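1/ Some people asked me how I learned to write in English for work when I started so late. I promised a thread, so I am making it now, on 9 December 2018, with tea and a dictionary next to me.

2/ I was already grown up when I moved to Disthorpe. I could read English quite well, but I could not write one email without fear. A message of 5 lines took me the whole morning. I am not joking.

3/ First thing which helped: I stopped translating. I used to make the sentence in my own language and then carry it over like furniture through a narrow door. Now I begin with a small English sentence, even an ugly one, and I repair it after.

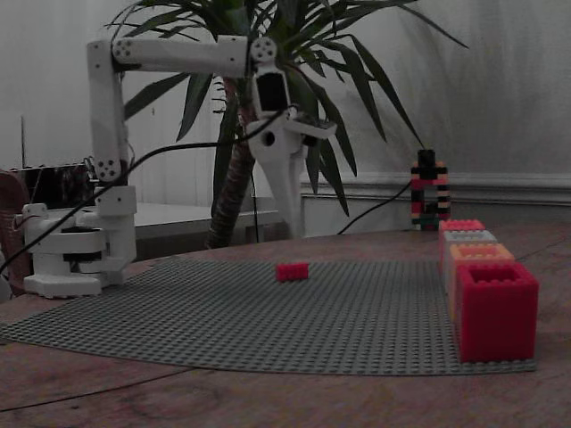
4/ Second thing: a notebook for whole phrases. Single words did not help me so much. I knew "attention" and I knew "pay", but I wrote "give attention" for years. In the notebook I write the complete piece: pay attention to, depend on, be responsible for.

5/ My first notebook has 73 pages and I filled it by July. It is a Trirelberg, the kind with squares. I like squares because my letters stay the same size. Lined paper is also fine, of course.

6/ Articles. I know you are waiting for articles. I still make mistakes with "a" and "the", and I have made peace with it. If I am not sure, I ask myself: does my reader already know which one I mean? If yes, I write "the". It does not work for rivers and hospitals.

7/ Reading aloud is free and very useful. I read my text to the kitchen wall before I send it. When I run out of air, the sentence is too long - in my language long sentences are polite, so this was a hard habit to lose.

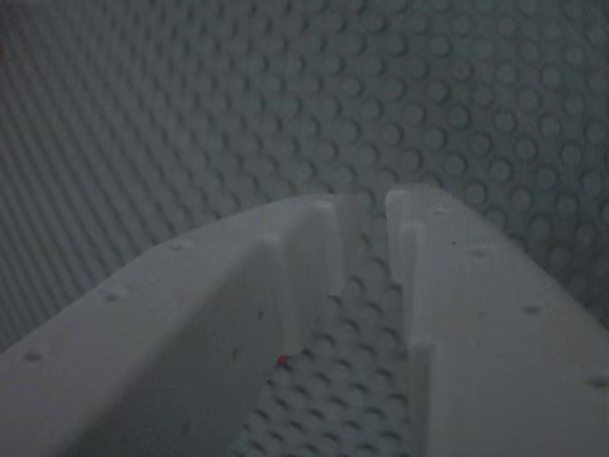

The wall also helps with commas. I used to put one before every "that", because my school taught me this for my own language. When I read aloud I could hear that there was no pause.

8/ I joined an evening class called Odeo, in the room above the library. We were six people with five mother tongues. Each week we wrote one short letter: a complaint, a thank you, an excuse to the landlord. My complaint letters were too friendly and the teacher said I would never get my money back.

9/ For reading I used Shirima, a small magazine of short stories. I read every story three times. The first time for what happens, the second time with a pencil, and the third time some weeks later, when I have forgotten the pencil marks.

10/ A question I get often: do I use a spelling checker? Yes, always. But it did not catch "I look forward to meat you", which I sent to a real customer. She answered very kindly and she is vegetarian.

11/ If you are also learning, please write to me which phrase was difficult for you. Mine is still "used to" and "be used to". I will collect the answers in a new notebook and post them here after the holidays.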